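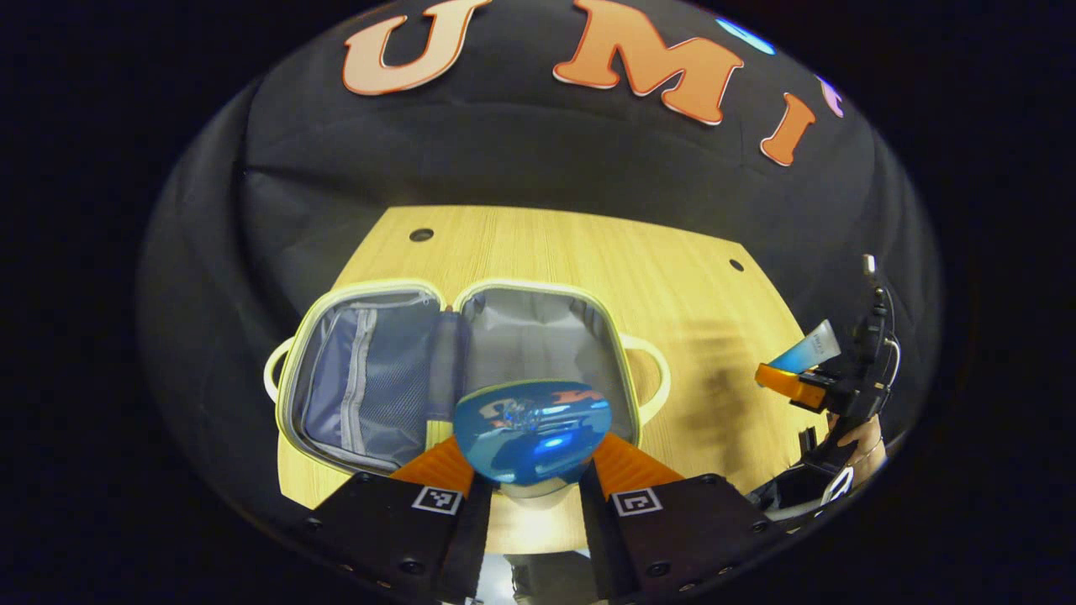 Insulated lunch bags are the thing we get the most mail about at Mikthorpe, more than the jars and the bento boxes put together, and most of the letters ask the same few questions in different words. So we finally sat down one long June evening and wrote the answers out properly. Most of what follows applies to any soft bag with a zipper that goes all the way around, the kind that opens out flat into two halves, with a silvery gray lining on one side and a mesh pocket on the other. If yours is a different shape, read on anyway, as the cleaning part is nearly the same.

Which half does the food go in?

The side with the smooth, shiny lining, for anything you want kept cold. The pocket side is for the bits and pieces: a napkin, a spoon, a granola bar, the note you wrote at six in the morning and hope somebody reads. You can put a thin ice pack in the pocket too, and plenty of our customers do, but let it sit in a sandwich bag first or the mesh gets damp and stays damp.

How long will my lunch stay cold?

With one frozen pack and food that came straight out of the fridge, our own Kikum bag has always seen us through a morning, and we eat early around here. Please don't treat that as a promise, though! A bag left on a sunny car seat is a different matter altogether. If the lunch has meat, eggs or dairy in it, use two packs, one under and one on top, and keep the bag out of the sun.

Can it go in the washing machine?

We'd rather you didn't. The padding bunches up, and once it has bunched there is really no coaxing it flat again (we tried, with a rolling pin). Open the bag all the way on the table, shake out the crumbs, and wipe both halves with warm water and a drop of dish soap. An old toothbrush is lovely for the zipper and for the seam down the middle, where the crumbs like to hide. Then wipe again with plain water and leave it open overnight.

Mine smells. What now?

Oh, we have all been there — usually after a forgotten banana. Sprinkle baking soda over the lining, leave it until the next day, and wipe it out. If the smell is still hanging on, do it again, and take a good look inside the pocket.

The zipper keeps sticking at the corners.

Rounded corners are hard on zippers, especially when the bag is too full. Take something out and try again. If it still catches, rub a little candle wax along the teeth and run the slider back and forth a few times.

Will my containers fit?

The Szűcs round bowl fits lying flat, lid and all. The tall Dorkon jar does not, and we are sorry about that, it's a very nice jar. For anything else, measure with the lid on, and leave a little room for the ice pack. Lids are what people forget, particularly the domed ones, which take up much more height than you'd think.

Can I carry it by one handle?

For a short walk, yes. There is a loop on each half, and they are meant to meet over the top, so hold both together when the bag is full. One loop on its own tips everything sideways, and then you have soup in your sandwich.

Do you sell the mesh pocket separately?

No, it's sewn to the lining. Small tears can be closed with a needle and ordinary thread, and it doesn't need to look pretty. We mended 23 of them for customers last year and are happy to do yours — just send the bag to us clean, dry and empty, with your return address tucked inside the pocket.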